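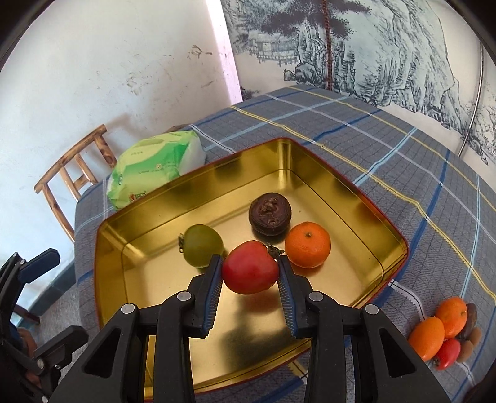

Tomatoes do not belong in the fridge and I'll keep saying it till someone takes my away my crisper drawer. They belong out, on something wide and shallow, where you walk past them four times a day and have to look. A tray does this best. Gold if you like, as here, a shiny one with rounded corners and sloped sides, a red tomato in the middle and a green one still with its bit of stem, a little mandarin for company. Everything in one layer. No heap, no bottom of the heap, no nasty surprise at the bottom of the heap.

I spent October eating at other people's tables for this magazine and came home wanting to throw out my fruit bowl. Deep thing, blue glaze, wedding present. Lovely to look at. Kills plums.

**The case against the bowl**

A bowl is a well. Fruit goes in at the top and the stuff underneath is forgotten. Then one morning there's a smell, and a mandarin gone soft and furry on the side you couldn't see, and it has taken two neighbours with it. Weight does the rest. A tomato at the bottom of a full bowl has bruises by teatime.

On a tray each piece sits on its own patch. You turn it when you pass. You notice the one that's ready.

In the Istside market, where I do most of my shopping, the good stalls have known this for years. Flat crates, one deep, stalk up or stalk down depending on who you ask (the arguments are fierce). I'm a stalk-down person for big tomatoes. The shoulders are the softest part and they mark, but a tomato with a proud bit of calyx wont stand on its head, so up it goes.

**Green next to red**

Buy some of each. A red one for tonight, a green one for the end of the week. Ripe fruit gives off a gas that hurries the rest along, so a green tomato parked near a ripe one will usually turn faster than one left by itself on the sill. Bananas are the champions at it. Apples not bad. Citrus hardly bothers, it just sits there looking cheerful.

A tomato with a yellowish patch low down is nothing to fuss over. Mine go like that in a hot spell. Cut round it if it's hard, eat it if it isn't.

Green ones that refuse: slice thick, salt, flour, hot pan. Or chutney. I make one batch a year, 15 jars, and give away more than I keep.

**And something dried**

This was new to me. At Farura, the guesthouse where I stayed longest, dried fruit was never in a packet in a cupboard. It was out with the fresh. Whole ones, dark, wrinkled, folded in on themselves like old purses. You took one with your tea and pulled it apart with your fingers. Dried persimmons especially. Chewy at the edge and nearly jam in the middle.

They'll keep on the table for a few days, no trouble. Longer than that, a tin with a lid, paper between the layers. A damp kitchen ruins them, so does a tomato that splits beside them, so give them an edge of the tray to themselves.

**Choosing the tray**

Metal wipes clean. Wood is handsome and holds a stain for ever. A rim matters more than you'd think, small tomatoes roll and mandarins roll further. Sloped sides are good, you can get a cloth into them.

The Rissanen one I've been using since spring is plain steel, 643 grams on my scales, cost me 70 and has no faults except that it shows every fingerprint. The Elix is lighter, gold coloured, half the price. Scratches if you look at it. Still the one guests pick up and ask about.

Put it on a cloth. A bare table is fine but a check cloth hides the drips and stops the whole thing sliding about when somebody reaches. Blue checks are kind to orange and red. Leave room at the corner too, for the overflow, there is always overflow.

**Housekeeping, quickly**

Empty it twice a week. Wipe, dry properly, put back. Don't wash the fruit till you're going to eat it. Anything cut goes in the fridge, yes, even tomatoes, I'm not a fanatic. Take it out half an hour before supper.

The blue bowl has my keys in it now. And a hundred and something rubber bands, 143 if you must know, the rain kept me in that afternoon.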